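Welcome, and thank you for reading the questions before writing to us! We collect practice runs in a simulated kitchen so that a learning system can study them later, and these are the things new helpers ask most.

**What counts as one example?**

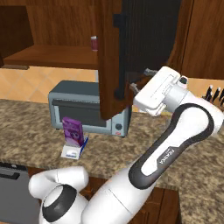 An example is one run, from the moment you take control until you press Save. Keep each run to a single small job. With the gripper reaching toward an open upper cabinet, say, the job is the cabinet, so please leave the toaster oven on the counter alone (tempting, I know!) and save it for another run.

**Do I have to watch the close view too?**

Please do, at least now and then. It's easy to lose track of your fingers when you only look at the whole room.

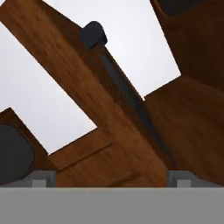 *Ivley Demonstration Team*

Up close you get both gripper fingers and the wood in front of them, and not much else, so switch back to the wide view whenever you feel lost.

**Should I delete a clumsy run?**

No, keep it and tick "unsure." Rodica Nedelcu goes through those herself, and she is very patient.

**How many do you need?**

We have 700 saved and would love 3,000 by the end of September. Do as many or as few as you like.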